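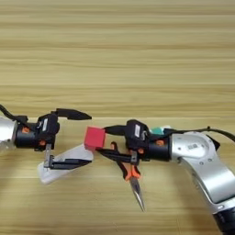
Saturday, July 31, 2021

Table top, continued. I had planned to spend the morning on the Plasow drawers and spent it looking at a table.

The grain reads well in the window light, pale stripes and honey ones running straight across. No shine that I can find, and I got down to eye level to look for it. Last month's finish had a gloss you could shave in, so I'm calling matte a win. Rhodri Prosser calls it "unfinished-looking." Rhodri also varnished his own chopping board.

What went on, for whoever has to patch it:

- sanded with the grain, finest paper in the drawer, then wiped down with a damp rag
- 2 thin coats of the Pronon oil, left overnight between them
- nothing on top, no wax (the wax tin is nearly empty anyway, see shopping)

Things to watch. The tan bands took the oil faster than the pale ones, and I had to go back over the pale ones while the rag was still wet. If you patch a spot, do the whole stripe, end to end. A round patch on a striped table looks like a coaster ring and you will be asked about it until December.

Small stuff on the table. The little red cube stays. It's the best color check we have. I looked at it against the wood at nine and again after lunch, and it is still the first thing your eye goes to, so the wood hasn't drifted as orange as I feared from the swatch. The swatch was a liar. I've thrown it away.

The white see-through block I'm less sure of. Abundio Cortés says it belongs with the offcuts and I say it belongs with whoever left it there. It won't mark the surface, or it hasn't yet, but please lift it when you move it. Dragging is how we got the scratch on the old top, the one that Abundio fills with pencil every spring and believes is invisible.

Cleaning: dry cloth. If something spills, damp cloth, then dry cloth. The blue spray under the sink is for the window and has already ruined one bench.

Costs so far come to 525, oil and paper included, my Saturday not included. The Chmielewska quote for doing the same job was higher and came with a six-week wait, plus a leaflet on caring for your heirloom. I kept the leaflet. It says dry cloth too.

Shopping, next trip to Nurnetgate:

- wax
- rags, the lint-free kind, and this time read the packet
- felt pads for the chair that screeches
- fine paper, 2 packs

Still to do: underside of the top, which got one coat and a promise. Front edge needs another go with the fine paper; it catches on a sweater sleeve. Drawers Monday.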